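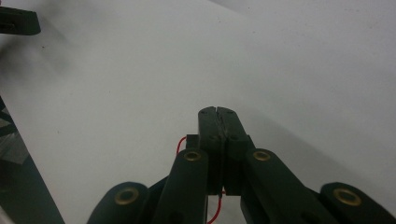
3.2 How the alarm reached people

We now turn to what is, for us, the most exciting part of the Ivdale data: the two minutes between the first alarm and the moment when most shoppers began to move. Earlier work on store evacuations has mostly looked at walking speed and exit width. Both matter, but neither can explain why two people standing in the same aisle may leave a full minute apart.

The drill was held in July at the Clillgate store in Ivdale, during normal opening hours. Staff knew that a drill would take place that month, though only the duty manager had been told the time. There were 155 shoppers on the sales floor when the bells started. We followed each of them from the first bell to the parking lot and coded every pause, turn and conversation along the way. The coding was done twice, first by Liis Strazds and then by Yiğit Başaran, and the cases where they disagreed were settled by watching the footage together (a slow job, but a very rewarding one!).

Figure 3. The floor plan is divided into four zones: entrance, fresh food, dry goods and checkout. Arrows show the first direction each shopper took after the bell. Thicker arrows stand for more people.

As Figure 3 shows, shoppers in the fresh food zone headed back to the main entrance in large numbers, even when the side exit was much closer. This fits well with the idea that people leave by the door they came in through. What surprised us was the dry goods zone, where the pattern broke down completely. There, a member of staff walked the length of the aisle calling out "side door, please, leave your carts" and almost every shopper within earshot turned toward the side exit. The effect was so strong that we went back and checked the coding for that zone a third time.

The checkout zone was the slowest of all. People who had already started to unload their goods stayed put for over 30 seconds, and several kept packing until the cashier stood up. Once the cashier moved, the whole line moved – a lovely clear case of one person's action setting off the rest.

We also ran the drill through Clinero, our evacuation model, with 200 simulated shoppers and the same floor plan. With its standard settings the model emptied the checkout zone far too early. Adding a simple rule, in which shoppers in line wait for the cashier to leave, brought the simulated times much closer to the observed ones. The spoken instruction was harder to capture, and we return to it in Section 4.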